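Cropper (software)

Cropper is a program for the control and task planning of robot arms that sort objects by hand-like grasping. It was written first by Ryan Clegg at the engineering firm Siltar, as a replacement for an older set of scripts. Its name comes from its first use, in which it cut small regions out of a camera picture and passed them to a classifier. The planning part was added later and is now the larger half of the code.

Background

Before Cropper, each sorting job at Siltar had its own script with fixed positions. When a bin was moved, the positions had to be taught again. Clegg proposed to describe a job by its objects and its containers, and to let the software find the positions from the picture. The first version could work with one arm only. Support for two arms on the same table came with version 8, released on 18/06/2022.

Structure

The software has three layers. The lowest layer, Ivik, sends joint commands to the arms and reads back the forces at the wrist. It runs 300 times per second and does not know anything about the objects. Above it is the perception layer, which works with a fixed camera and gives for every object a class, a position and a main axis. The axis is important for bottles, as a bottle that leans must be gripped at another angle than one that stands straight.

The top layer is the planner. It keeps a list of steps such as "approach", "close", "lift", "carry" and "release", and each step has a condition that must be true before the next one may begin.

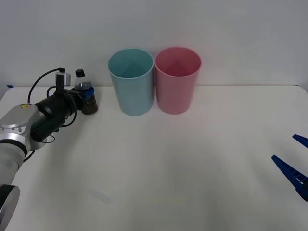 The left arm at a capped bottle, beside the teal and pink bins.

The step "close" ends when the finger width has not changed for 30 control cycles. If the fingers reach their smallest width, the planner understands that the grasp has missed and goes back to "approach". After a second miss the object is marked as unreachable and the operator is asked what to do.

Container model

A container is stored as a circle for the rim, a height and a wall angle. For tapered bins the release point is calculated from the rim and not from the base, because the base can be hidden from the camera. Where two bins stand very close, the circles may overlap by a small amount in the estimate. The planner then moves the release point away from the common side — this rule can be switched off in the job file.

Carrying a tall object needs more height than a flat one. Cropper adds the length of the object below the fingers to the height of the rim, and then a safety margin which the user can set. The same calculation is made for cables and other parts that hang under the wrist, if they are entered in the arm description.
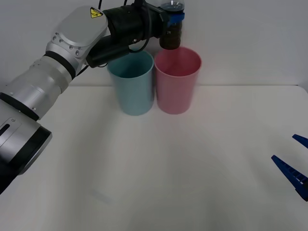
A bottle held upright by a blue gripper finger, with its base over the rear left of the pink bin's opening.

Two-arm operation

When two arms share a table, the planner divides the space above it into cells. An arm must reserve all cells of its path before it moves, and it gives them back one after another. An arm without a task waits with open fingers at a rest position outside the reserved cells. This method is simple but slow when both arms need the same bin, and users of version 8 reported long waiting times. In version 11 the reservation is made for shorter pieces of the path.

Tooling

Jobs are written as text files and can be checked with Viren, a viewer which replays the recorded joint values together with the camera picture. Viren shows the planner's current step in a side column, so it is possible to see which condition has stopped a job. It cannot change a job file, and editing is done in any text editor.

Limitations

The perception layer has difficulty with transparent material. On a clear bottle neck the estimated outline is often too short, and the documentation advises to grip lower, where the bottle has a label or a dark content. Cropper has also no model of liquid moving inside a container. The speed of the "carry" step must be limited by hand for such objects.

See also

Ivik
Viren
Motion planning
Grasp detection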